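Chapter 8
The Shoe Cabinet, or Where Furniture Meets the Street

Most furniture is allowed to be clean. A bookcase leads a sheltered life, and a wardrobe meets only things that have been washed. The shoe cabinet stands nearest the door and takes in whatever the household has trodden in since breakfast. It is bought last, usually on price, and then blamed for the state of the hall.

This chapter deals with low cabinets for small households. Tall units with tipping drawers are covered in Chapter 9, along with the injuries they cause to fingers.

By the end of the chapter you should be able to measure a hall without flattering it, choose between an open and a closed front, and load a shelf so that a person in a hurry can unload it again.

Key terms: carcass, clear depth, open front, resting pair, working pair

8.1 What the cabinet is made of

Students like to begin with colour, so we may as well get it over with. A warm, reddish-brown wood grain is popular in halls. It hides scuffs fairly well and dried mud very well, a mixed blessing, as mud that cannot be seen tends not to be swept up. Grain also has a direction. Run along the length of the top, it makes a short cabinet look longer. Knots and dark bands draw the eye, and a maker with any sense puts the best of them where they will be looked at. Makers without sense put them against the skirting board.

Judge a surface in the light it will live in. Halls are dim, and a board that glowed in the Bestent showroom may turn the colour of strong tea once it gets home.

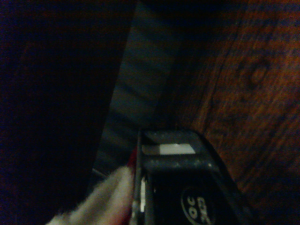
Does an open-fronted cabinet need a back panel?
A small one can manage without if the joints are sound, but a back keeps the box square and stops shoes from being pushed through to the wall, where they will stay until you move house.

8.2 Depth, width and other disappointments

A shoe is longer than its owner believes. Measure the longest pair in the house from heel to toe, then measure the clear depth of the shelf, inside the carcass and not along the top. In our worked problems we use the Kindano low cabinet, which has a clear depth of 34 centimetres and a width of 700 millimetres. The mixture of units is the manufacturer's, and you should get used to it.

Width is where hope does most damage. Shoes stored side by side need air between the pairs, and fingers need room to get in.

8.3 Loading the shelves

The Nagano method, named after the cabinet it was written for, sorts shoes by how often they go out. Working pairs go on the upper shelf, where they can be seen without bending. Resting pairs go below. Tall shoes, such as high-tops and anything with a knitted sock collar, need their headroom checked before they are given a place. Folding the collar down to make it fit is cheating, and the collar will remember.

Pairs stay together, toes pointing the same way. A shoe that leans over the front edge of its shelf is halfway back to the floor already, and should be stood up straight while somebody still feels like doing it. 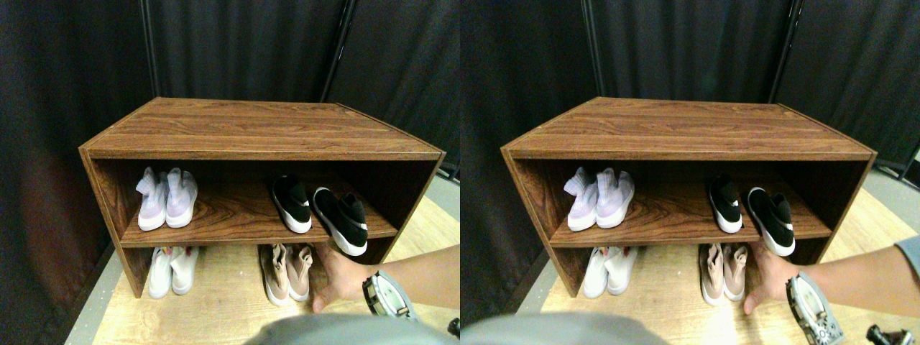

8.4 The Hukodham hall: a first exercise

The Hukodham flat has a narrow hall, one low cabinet with 2 levels, and a front door that opens inwards. Draw the hall to scale. Mark the swing of the door before you place the cabinet, and decide which pairs belong on each level. Then draw it again for May, when the boots have gone into the loft and the sandals have come down, still sandy.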